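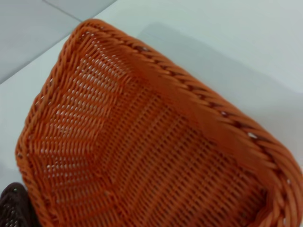
Members of the regional manufacturing network visited the Sirkonetti automation centre in Prinonstead in March for its annual open day. The party of 15 was received by Marina Tsakiris, who outlined the centre's program and its work on the handling of everyday containers.

The morning was given over to the Gravix cell, where Gonzalo Llorente explained why woven goods remain a difficult subject. A basket rim is uneven, it flexes under load and its colour changes with the light – all of which complicates the choice of a grasp point. Visitors were invited to stand at the bench and put questions to the operators.

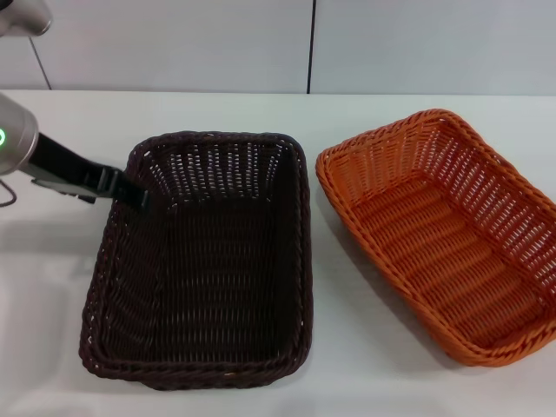
The gripper at the rim of the dark brown basket, with the orange basket alongside.

Myrto Xenos then described how the operators record each attempt and review it the same afternoon. Several members asked about cycle times, and she undertook to circulate the centre's notes once they have been checked.
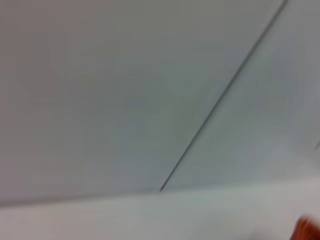

Following lunch, the party divided into two groups for a discussion of training and safety practices. Leonidas Manolakis thanked the centre on behalf of the network. Members wishing to join the next visit, which is limited to seven places, should write to the network office by the end of the month.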